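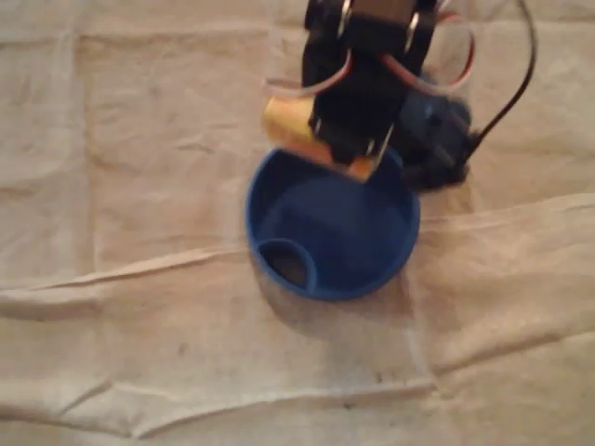

Prindalero publica un tratado en 2 volúmenes sobre la química de los adhesivos y los recubrimientos

20 de diciembre de 2020 – La editorial científica Prindalero tiene la alegría de anunciar la llegada a las librerías universitarias de «Adhesión y recubrimientos poliméricos: fundamentos, ensayos y degradación», una obra largamente esperada en nuestra casa y que, con sus 1.546 páginas, es también la más extensa que hemos editado hasta la fecha.

El tratado, coordinado por Joana Azevedo y Lutz Steinbach, reúne 60 capítulos firmados por 142 especialistas de la universidad y de la industria. El primer volumen se ocupa de la mojabilidad, la energía superficial y los mecanismos de curado de resinas epoxi, acrílicas y de poliuretano; el segundo entra en los ensayos mecánicos, la corrosión bajo película y el envejecimiento por humedad y radiación ultravioleta, con un apéndice de tablas que, confiamos, acabará bien manoseado en más de un laboratorio.

«Empezamos con la idea de un manual modesto, para nuestros propios doctorandos, y los colegas nos fueron enviando tanto material, y tan bueno, que hubo que rehacer el índice varias veces», recuerda Azevedo con cariño. Steinbach quiere agradecer además la paciencia de Amber Cuypers, responsable de la revisión técnica, que leyó todos los capítulos – también los que llegaron tarde, que no fueron pocos.

La edición digital, preparada por Dellia, permite buscar por compuesto, por sustrato y por método de ensayo. Las bibliotecas que ya estén suscritas a nuestra colección de materiales podrán consultarla sin coste adicional hasta junio.

Los docentes que deseen un ejemplar de examen pueden solicitarlo a Gemma Haslam, del departamento de prensa de Prindalero, que atenderá también con mucho gusto las peticiones de entrevista con los coordinadores.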